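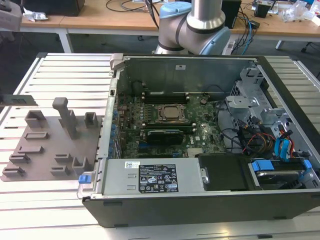
A Dell tower with the side panel off and the arm behind it. Most of this post is about the parts in that case.

I've been putting off writing about Onurent because I work two desks away from the people who like it most. But I got three emails after my last post asking whether we had "switched over," so, for the record: partly, and I'm still not sold.

Onurent is a task planner. You give it a model of the thing you want taken apart, a list of skills the robot has, and whatever your perception says is in front of the arm right now. It gives you back an ordered list of skill calls with arguments. When something fails it replans. The pitch from Losalero, who make it, is that you stop writing state machines by hand. I have written a lot of state machines by hand, and I would love to stop, so I am pretty much the person the pitch is aimed at.

Our job in the Londulwood lab is old desktops. Open case, take out the parts worth keeping, leave the rest. The case lies on its side on the table and the arm works down into it. People who haven't tried this assume the motion is the hard bit. It's a slow arm and the table is bolted down. The motion is fine. The trouble is all in knowing what you're looking at, and in what the software does when it's wrong about that.

What the planner thinks a computer is

The model of the product is a graph. The power supply is held by a latch, the drive sits in a caddy, the caddy sits in a cage, cards sit in slots. Edges mean "this blocks that." Teodor Ljungberg built ours, and it's careful work. It has 76 nodes for one family of towers, and I have checked a good part of them against a real case with a flashlight.

Then you look into the real case and there are cables. The graph has a few cable nodes, each with two ends, and each end plugs into something. That's true as far as it goes. It says nothing about where the middle of the cable is, and the middle of the cable is what you hit. A SATA cable that runs clear of the drive in one machine lies right across the caddy in the next one, same model, same year. The planner believes the drive is free because both ends of the cable are marked unplugged. The gripper goes in and comes out with a drive and a loop of red wire.

I raised this and was told it's a perception problem. I raised it with Eilif Dahlgren, who does our perception, and was told it's a planning problem, because he publishes a cable mask every cycle and the planner throws it away. They're both right! That's my main complaint with this whole style of architecture. The box between the two boxes is where everything goes wrong, and it has no owner.

Color is doing more work than anyone admits

Something I found while going through the part detector. We train on labeled crops from the overhead camera, 2689 of them at the moment, and the scores are very good on the latches and clips. Suspiciously good. On the Dells a lot of what a person is supposed to grab or push is blue plastic: the tab on the power supply, the clips on the drive caddy. So I ran the test set again with the images converted to grayscale.

The power supply itself was fine. It's a large silver box with a label on it, you would have to work to miss it. The memory slots held up. The clips and the tab fell apart. The detector had learned "small blue thing inside a case," and on this board there's a whole row of capacitors that are also small blue things. With full color it mostly sorts them out from context. Mostly is a bad word when the next call in the plan is press_release().

You could say that blue is a fine cue and the manufacturer put it there on purpose. Sure. I'd use it too. I just want it written down that it's what we're using, before somebody shows a slide that says the system "understands fasteners."

Replanning as a way of hiding things

The feature everybody likes is the automatic replan. A skill fails, the world model gets refreshed, a new plan shows up in well under a second, the arm carries on. In a demo it looks smart.

What I see in the logs is that a failed skill and an unlucky skill look the same. If press_release fails because the tab was missed by a few millimeters, the right move is to look again and press again. If it fails because the thing is a capacitor, pressing again is the worst move available. Onurent treats both as "precondition not achieved" and picks the cheapest way to achieve it, and the cheapest way is nearly always the same call again. I found one run where it made the same call 6 times in a row. The run ended up tagged as a success.

Arvid Vik has a patch that adds a reason code to each failure. It helps. It also means that every skill author now has to decide what went wrong at the moment it goes wrong, with a force reading and one stale camera frame. I wrote two of those skills and I can tell you my reason codes are guesses with nice names.

The wrist camera

I'm going to be unfair here and I'll try to keep it short. The plan for fixing most of the above is to use the wrist camera: approach, look closely, confirm, act. I've been hearing this for a year.

The gripper is a big black linkage and from where the camera is mounted it takes up the lower two-thirds of the view. What's left over depends on how the wrist is turned. Tilt it the wrong way and you're looking past the fingers at the ceiling lights, a window that's close to blown out, and the red stop button on the control box. The detector will still give you an answer for that, with a confidence attached. I've asked for a dumb check in front of it that masks off the gripper and refuses to run if the wrist pose says the camera can't be facing the table. It's pure kinematics, no learning at all. It's an afternoon of work, it has been on the board since January, and it keeps losing to things with better titles.

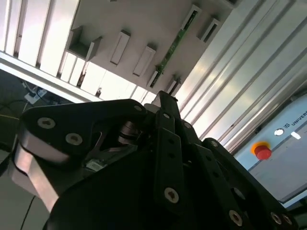 What I'd keep

I don't want to only complain. Some of this is good and I would be sorry to lose it.

The skill interface is good. Having to state what a skill needs and what it changes made us throw out two skills that secretly depended on each other. We would have found that out some day in a worse way.

The graph is good too, as documentation. When Ragnvald Fagerlund joined he read Teodor's graph and knew the machine in a day. I'd keep it even if no planner ever touched it.

And the logger, Hägglund, which came along with all this and gets no attention, is the best thing we've added. It records the world model next to the raw frames on one clock. Everything in this post I found by scrubbing back through it. If you run any kind of robot cell and your planner state and your camera data live in separate files with separate timestamps, fix that first and ignore the rest of what I've said.

For the actual order of operations, though, I'm still running my own state machine on the second setup. It's ugly. Tihomir Janevski called it "a flowchart with a grudge" and I've left that as a comment at the top of the file. When it gets confused it stops and turns a light on, and a person walks over and looks in the case. We've agreed to run both over the same set of recorded starts, 1000 of them, and compare where they'd stop and where they'd keep going. I want the wrong continues counted separately from the failures. Losalero's own benchmark puts them in one column.

I'll post the table when there is one, including if it makes me look silly. Comments are open, but if you're going to tell me that a bigger model fixes the cable thing, please say what the planner is supposed to do with its output.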